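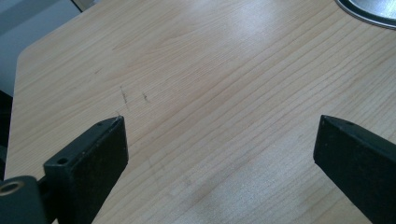 I have changed my mind about utensil stands. For years I kept everything in a crock by the stove, the way my mother did, and I would have told you it was the only sensible way to live. You grab, you stir, you shove it back. Then I spent most of January cooking in a rented kitchen in Hartley, where the only thing offered for spoons and spatulas was a tall steel carousel in the middle of the table, and by the second week I was looking up prices.

A carousel, if you haven't met one, is a pole with hooks at the top and something heavy or wide at the bottom. The good ones are oddly handsome, a bit like a coat tree for a very small, very shiny family. I love how they look on pale wood! Steel can feel cold in a kitchen, but put it on a blond table with a bit of grain and it warms right up, and in the morning the whole thing throws little spots of light on the ceiling.

What won me over was being able to see. In a crock, every handle looks like every other handle, and the one you want is always at the back, underneath the whisk. On hooks, the working end hangs down where you can find it. I stopped pulling out the slotted spoon when I wanted the solid one, and I stopped dripping sauce across the stove while I dug around for the ladle.
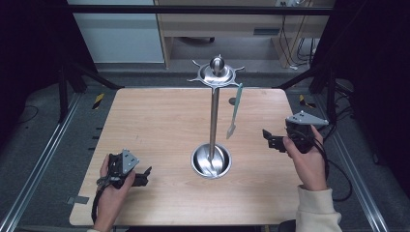 5 min read

The stand with a bowl for a base is the kind I'd tell anybody to start with. Six short hooks come off the hub like the points of a star, there's a round knob on top to lift it by, and the bowl takes whatever refuses to hang. A curved steel utensil sits in there quite happily against the wall, and so would a tea strainer, a honey dipper or the measuring spoons that always come off their ring. And how good does a teal-green handle look against all that silver? One colored spatula is plenty. I've tried a full rainbow set and it looked like a toy store.

If you're shopping, take a spatula with you. I mean it. Hooks vary far more than you'd think, and so do the holes in handles. Prareck makes a lovely heavy stand with thick hooks that my favorite turner simply will not go over, and I tried it at every angle in the store while people walked around me. The Skuker is lighter and the hooks are slimmer, so nearly everything fits, though it wants the weight spread evenly. Put two big ladles on the same side and it leans.

Height matters too. My longest spoon measures 295 millimeters from tip to tip, so I looked for a stand with at least 300 millimeters of clear drop under the hooks. That leaves the spoon a sliver of space above the base – not much, but it swings free, and a spoon that swings free dries properly. Measure yours before you buy, hook hole to tip, and write it on your hand if you have to.

Then there's the table itself. Steel on wood is a beautiful pairing and a slightly risky one. A stand that gets dragged will mark the finish sooner or later, and small dark scuffs on light wood catch the eye every single time you sit down. Lift it, don't slide it. I cut a circle of felt for the bottom of mine, a 30-second job with kitchen scissors, and I wipe underneath whenever I do the table, as one grain of salt can scratch as well as any nail. For a mark that's already there, try a damp cloth and a drop of dish soap first. Some scuffs are only rubbed-off metal and will lift with patience. Others have gone into the finish, and those you keep.

Fingerprints are the other thing. Polished steel shows all of them, especially on the knob, and I've made my peace with a quick buff on a dry cotton towel after dinner. A little white vinegar takes care of water spots in the bowl. Dry it well, right down in the curve where the drips collect.

As for what goes on the hooks, be strict. I hang the turner, the soft spatula, the ladle, the slotted spoon, the masher and a whisk, and everything else lives in a drawer until it's asked for. The pasta fork made a strong case for itself and lost. My rule is that a tool earns its hook by being used 2 times in a week, and I move things around with the seasons – in summer the masher goes away and the tongs come out.

My own stand came from Pukance, secondhand, with one hook bent slightly upward. The whisk hangs there.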